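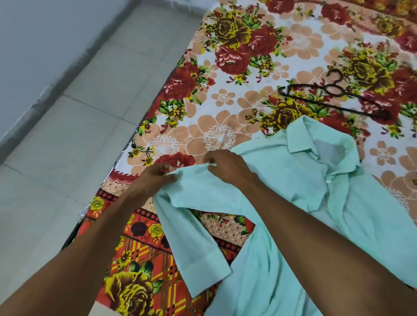
Folding or hanging button-ups when closet space is tight

Home Forums Laundry & Closets New Posts Log In

Search this board Go Advanced

Posted by cloten_kay, April 6, 2023

I'm down to one short closet rod in the new apartment, so the thin cotton shirts keep moving between hangers and the drawer. The mint one is my test shirt. I lay it on the bed face up, collar open, and start with the sleeves. My trouble is the sleeves! They never end up flat and I get a fat lump under each shoulder. I do have a black plastic hanger for it if I give up. How do you all do it?

pivlow16
Turn it over! Buttons down, always. Sleeves fold across the back and the front stays smooth. I've done it that way for 16 years and wouldn't go back.

RilanoRose
Have to disagree with pivlow16. Face up is fine if you button the top button and one in the middle first. If the collar is lying wide open the shoulders slide around on you. Also love that flowered sheet, my grandmother had roses like that on every bed in the house.

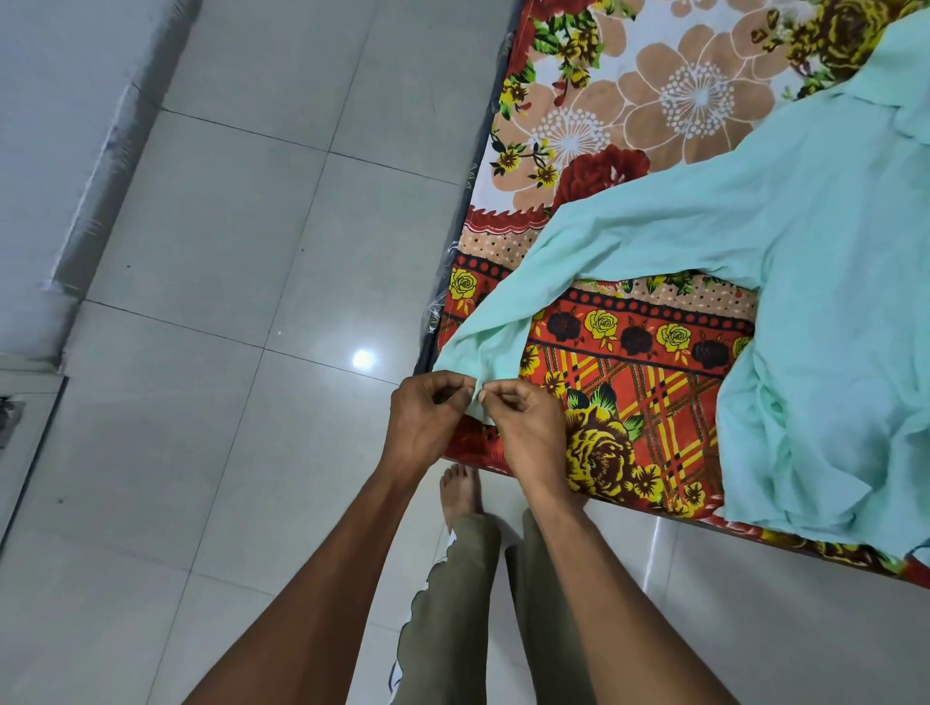 by cloten_kay » same day, reply 4 of 7

OK, tried again and went for the cuff this time, both hands pinching right at the end of the sleeve. You get a lot more say over where the sleeve goes than when you grab it up by the shoulder. The body is still wrinkly (I know, I know, iron first) and the hem hangs over the side of the mattress - the shirt is longer than I thought. Should I scoot the whole thing up?

pivlow16
Yes, scoot it up. And turn it over.

amano_linens
I'd just hang it. Thin cotton creases if you look at it wrong, and a drawer makes it worse. My last pack of 100 hangers was cheap and I've still got plenty left.

RilanoRose
100 hangers on one short rod, she said she has no room lol. Pull the sleeve straight out from the cuff, smooth it with your palm, then bring it back over in one go and double it down toward the hem. No lump.

cloten_kay
Going to try the one-go thing tonight with the top button done up. pivlow16, I'll do the next shirt face down, so keep your hat on.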